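Pluvima opens its new kitchen to Brevcombe residents

2023-05-14

Brevcombe has a new shared kitchen, and we are delighted with it! Pluvima, the housing charity, opened the doors this month after a refit that began in April, and 620 residents now have a bright place to cook, eat and wash up together.

The room has white cupboards, a white worktop and a marble splashback with fine grey veins. Tableware is plain and cheerful, chosen by the residents from a shortlist drawn up by designer Wyn Wogan.

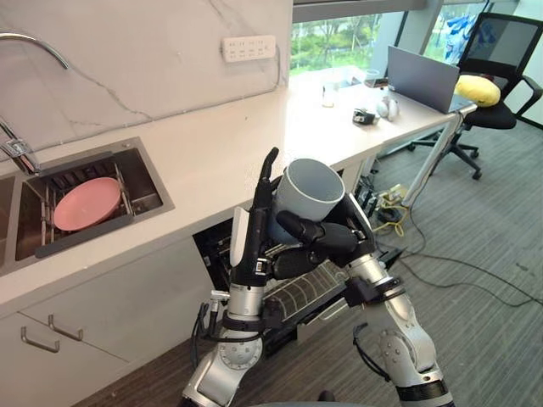

A pale grey-blue cup at the new worktop, with a pink plate in the rack in the sink.

"People kept asking for a proper sink and somewhere to stand their plates," said Roscoe Escobedo, kitchen manager at Pluvima. "I'm so pleased with how it looks, and the washing-up corner is my favourite bit."

The kitchen is free to use and can be booked for up to two hours at a time. A supper club starts soon, and new cooks are very welcome.

Contact: Pluvima press desk, Brevcombe | © 2023 Pluvima | Back to top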